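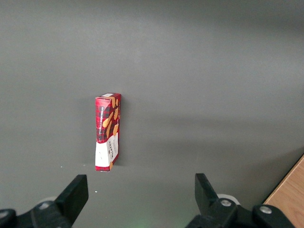
Shortbread box on the bench, gripper fingers open either side.

May
By the project lead, Skustance packing trial

Hello again from the Buria site! It's been a busy stretch, so I'll get the numbers out first. The arm has done 1246 picks since my last report, and 189 of those needed a person to step in, mostly for tall narrow boxes that got nudged over before the fingers closed. Flat packs are fine now (touch wood).

The bigger news is on the people side. The hamper team used to do all the picking by hand, and two of them have moved across to checking and gift notes, which they asked for. Wrists are less sore, I'm told. The grumble is about pace: when the arm stops, everyone downstream stands about, and they don't like being the ones who have to restart it. Fair enough, I wouldn't either. We've agreed that anyone on shift can pause it without asking, and I'd like that written into the next phase.

Money: we've spent £300 on spare finger pads and there's £50 left in the small parts line. Could we move a little over from travel? Karaca have quoted for a softer pad, and I'd love to try it before the Christmas lines start.

Still to do: night shift training, and a proper chat with the Udham crew before they get theirs.

Recent reports
Udham site visit: notes
Karaca pads, first quote
Buria shift survey results
Skustance trial: start-up report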